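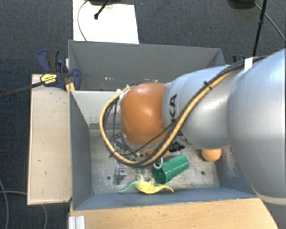
Open-topped bins are the simplest form of small-goods storage, and most of this unit deals with how they age. A bin floor wears before its walls do. Contents are dropped, dragged and turned over on it, and the surface takes up scuffs, pale smears and darker speckles, as the light-gray bottom of the front bin does. Walls wear locally, at points of repeated contact; the rough pinkish-brown patch on the right wall is the type of mark to be recorded separately on the inspection sheet. Note also that the two bins stand one behind the other, so the rear one has to be inspected from a different position.

Unit 3: Condition and layout of open bins
Course notes, R. Petersen
Revised 2020-08-12

3.1 Terms

Floor: the inside bottom surface.
Wall: any upright side. Near, far, left and right are always given from the operator's position.
Rim: the top edge of the walls.
Scuff: surface abrasion with no loss of shape.
Smear: material transferred from another object. A smear may come off with cleaning; a scuff does not.
Speckle: small isolated dark marks. Do not class as dirt until the wipe test has been done.

3.2 Wipe test

Use a damp white cloth, one pass, moderate pressure. Turn the cloth and repeat on a second area. If the mark transfers, record it as soiling. If it does not, record it as wear. Solvents are not used in this unit. The Sikora procedure handed out last September allowed them on painted bins, and that page should be removed from your binders.

3.3 Grading

Grade 0: no marks visible at arm's length.
Grade 1: marks visible, surface smooth to the fingertip.
Grade 2: marks can be felt with the fingertip.
Grade 3: deformation, cracking or a sharp edge. Remove from service.

Floor and walls are graded separately and the worse grade is entered for the bin. Students regularly average the two. A bin with a Grade 1 floor and a Grade 3 wall is a Grade 3 bin.

Color is not a grading criterion. It does affect how easily contents are seen — a green cup on a gray floor is found quickly, a gray cup on the same floor is not — and for mixed goods the Kenirley tables give preferred floor colors. You are expected to know how to use the tables but not to memorize them.

3.4 Wall height

High walls hold more and keep rolling items in. They also hide the near corners from anyone standing back from the bench. For the exercises, small items go toward the far wall and tall items toward the near wall only if they clear the rim. Items are laid in one layer unless the sheet says otherwise.

3.5 Exercise

Each pair receives two bins and 30 items. Grade both bins, fill them according to 3.4, and draw the layout from above. Mark every Grade 2 area on the drawing with hatching. Written comments are limited to 500 words.

Reading: Voß, chapter 19, on surface wear. The Drokau case is optional and will not be examined.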